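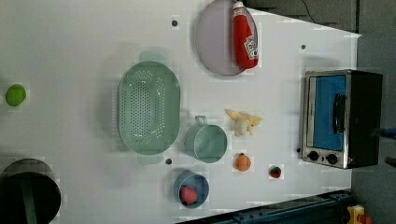 6. Moving a player to another club

This section explains how to release a player from your club and how to receive a player from another club in Budgate. It is written for club secretaries and for any person who has the Registrar role. Coaches can read the transfer page of their own players, but they can not start or approve a transfer.

If you only want to move a player between two teams inside the same club, for example from the reserve team to the first team, do not use this section. Go to section 4, Squads.

6.1 Before you start

Please check the following:

- Your account has the Registrar role. You can see your role in the top right corner, under your name.
- The player has a complete profile. A profile without date of birth or without signed consent can not be transferred.
- The league has opened the registration window. The color of the window bar on the Home page is green when it is open and gray when it is closed.
- Both clubs use Budgate. If the other club is outside the system, read 6.6.

Note: The player number that Budgate gives (for example 735) stays with the player for the whole career. It is not the shirt number. When two players have the same name, always search by player number.

6.2 Releasing a player

In the steps below, the releasing club is Zarnlow and the receiving club is Vashisht. The player is Dinesh Bhatia, player number 735. You will see these names also in the practice area, where you can try all steps without changing any real record.

1. Open Players and type the player number in the search field. Press Enter.
2. Click the name of the player. The profile page opens.
3. In the left menu, click Transfer, then Start release.
4. Choose the type of move. Permanent ends the registration at your club. Loan keeps it, and the player comes back automatically on the end date.
5. Choose the receiving club from the list. Type at least three letters, and the list becomes shorter.
6. Enter the release date. The date can be today or later. Dates in the past are not accepted.
7. If there is a fee, enter the amount in the Fee field. If there is no fee, write 0. Do not leave the field empty.
8. Click Check. Budgate compares the request with the rules of your league and shows the result in a yellow or green box.
9. If the box is green, click Send to receiving club. If it is yellow, read the text in the box, correct the fields and click Check again.

After step 9 the status of the player changes to Release offered. The player can still be selected for your matches until the receiving club accepts.

Caution: When the receiving club accepts a permanent move, the player disappears from all your future team sheets, also from sheets which are already saved. Print or export the sheets first if you need them.

6.3 When the player makes the request

A player who has a login can ask for a transfer without the club. This is called a player request in Budgate. The request arrives in Messages and also as an orange mark next to the name of the player in the squad list.

1. Open Messages and click the player request.
2. Read the reason, if the player has given one. The Reason field is optional for the player.
3. Choose Open talks, Decline, or Answer later.
4. If you choose Decline, write a short explanation. The player will receive it word for word, so please write it with care.

Open talks does not release the player. It only makes the name visible to the registrars of other clubs in the same league. To release the player you must still do all steps in 6.2.

Answer later stops the reminder for 20 days. After this the reminder comes back every morning until you answer.

Note: A player with an open request can be marked as Training apart on the Attendance page. The mark is only for your own planning. It has no influence on registration, and the other clubs do not see it.

Caution: Only one player request can be open for one player. If you decline a request, the player can send a new one in the next window, not in the same window.

6.4 Receiving a player

1. Open Transfers, then Incoming. Offers from other clubs are in this list, with the newest on top.
2. Click the offer. Compare the name, player number and date of birth with the documents you have from the player.
3. Check the type of move, the date and the fee. If one of them is different from your agreement, click Return with comment. Do not accept and try to correct it afterwards.
4. Click Accept. The system asks for your password a second time.
5. Choose the squad and give a shirt number. Shirt numbers already in use are gray.
6. Upload the signed registration form. PDF and JPG files are accepted.
7. Click Submit to league.

The status is now Waiting for league. When the league office has approved, the status becomes Registered and the player can be put on a team sheet. Until then the player can train with you but must not play in a league match.

An offer which is not accepted stays in the list until the window closes. Then it is deleted, and the releasing club gets a message.

6.5 Substitutes and eligibility on match day

Many questions to our support desk concern a player who is in the middle of a move. The rules in Budgate are these:

Release offered: can start the match or be a substitute for the old club.
Waiting for league: can not be on any team sheet.
Registered: can start the match or be a substitute for the new club.
On loan: can play for the borrowing club. Against the owner club, it depends on the setting Loan may play owner, which the league office controls.

If you try to put a player with a wrong status on the sheet, you will see message 54, Player not eligible on this date. Open the player profile and look at the status line. If the status line says Registered and you still see message 54, the start date is probably after the match date. Ask the league office to correct it. You can not change the start date yourself after step 7 in 6.4.

Caution: Budgate checks the team sheet when you save it, and once more when the referee opens it. A sheet which was correct in the evening can be wrong in the morning if a transfer was approved between. Please open the sheet again before you travel.

6.6 Clubs outside Budgate

For a player who comes from, or goes to, a club without Budgate you need a paper clearance. Do as follows:

1. Open Transfers, then Outside clubs.
2. Click New clearance and write the full name of the other club and its country.
3. Download the form and send it to the other club for signature.
4. Scan the signed form and upload it on the same page.
5. Click Submit to league.

The league office works on these requests by hand. The time is different from league to league, and our support desk has no possibility to make it faster.

For clubs that use Virnum there is a shorter way. In step 2, choose Virnum from the System list and enter the code that the other club gives you. The form is then not necessary. The player history is copied too, but only appearances and cards. Goals and training records are not copied.

6.7 Canceling a transfer

You can cancel a release as long as the status is Release offered. Open the profile, click Transfer and then Take back. Write a comment for the other club if you wish.

When the receiving club has accepted, the two clubs must cancel together. Both registrars click Cancel by agreement on the same transfer, the order is not important. If the league has already approved, it is too late to cancel, and the player must be transferred back with a new request.

6.8 Messages you may see

54 Player not eligible on this date. See 6.5.
106 Another request is open for this player. Look in Messages for a player request, and in Transfers for an offer to a different club. Finish or cancel the first one, then try again.

If you see a different message, write it down with the player number and contact the support desk. For questions about transfers please ask for Meenakshi Nautiyal or Bogdan Pascu. Do not send passwords or copies of passports by email - use the Upload button on the Support page.

Continue with section 7, Suspensions and cards.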